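Gilchrist Adult Reading Program
Progress report to the Ravinar Fund
2nd March

Enrollment
We started January with 54 learners, and 21 of them were new to the program. Evening groups are full. The morning group still has places.

Tutoring
Young-sook Cho has taken over tutor training. Each new tutor now sits in on two sessions before working alone. We lost one tutor to a job move and have not filled the spot.

Materials
We bought 30 workbooks and paid $199 for the Rindex word list license. The large-print readers are on back order.

Rooms
We still meet at the Prisov building. The lease runs through the summer and the rent has not changed.

White tabletop, both pictures.
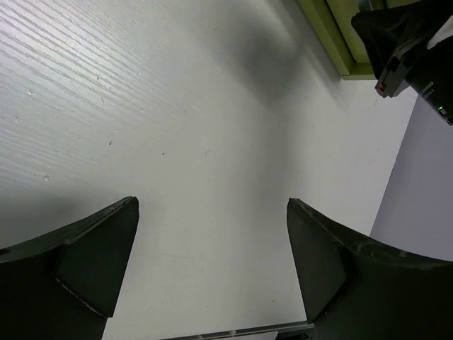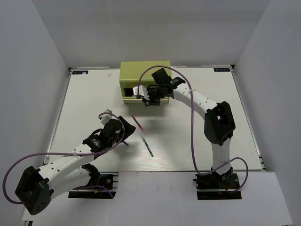 Next period
Fill the tutor spot, and start a second evening group if we can get a room.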